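### 4.2 From walking rooms to reviewing them

Before Korletey brought in the Riltis planner, the route staff at the apartment rental firm we studied did their work on foot. A planner went to each unit, paced out the rooms and drew a path for the cleaning robot by hand. Riltis now drafts that path in a simulated copy of the apartment, and the planner checks the run at a desk. Of the 10 planners we interviewed, five had held the job under both systems. They spoke mostly about what they now spend their attention on – small doubts on a screen, such as whether a dark area is an object or a shadow.
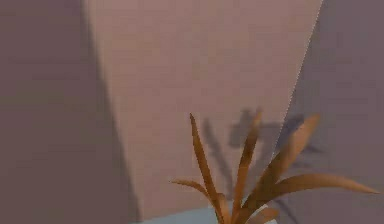
*Figure 3. Simulated apartment: plant and cast shadow against a wall.*

Checking a run takes less time than a visit did, but planners described it as more tiring. Bernice Abubakari, who had planned routes on foot for four years, said she used to rest her eyes in the elevator.
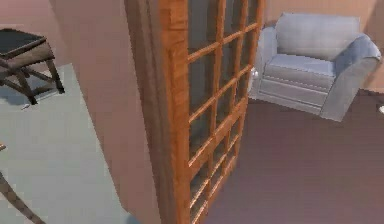 Responsibility for a bad route was the subject that came up most in the interviews. Under the old system the planner who drew the path answered for it, and everyone knew who that was. Now a draft passes through Riltis, then a reviewer, then a shift lead. Doorways were the usual point of dispute. With a glazed door standing open between a pale carpet and a darker floor, reviewers disagreed on whether the planner or the software should settle how much room to leave around the door. Dede Acheampong kept her own notes on such cases, and by April other reviewers were asking to see them.

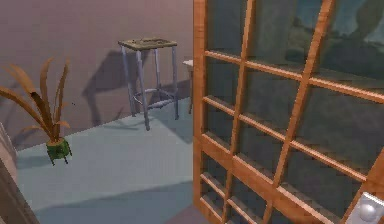

### 4.3 Skills kept and skills lost

Planners hired after the change had rarely been inside the units they reviewed. Kojo Agbenyega, a shift lead, arranged Wednesday visits for them, and attendance was good until the review quota went up.

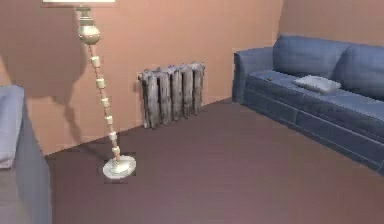 Judgment about what counts as an obstacle was still taught by sitting next to someone. The written guide covers large items and says little about anything else. A floor lamp with a flat round base, for instance, takes up more floor than its pole suggests, and experienced reviewers pointed this out to new staff without being asked. Lamisi Wumbei had done it for almost every new hire on her shift. That time was not logged as training – it counted against her own reviews.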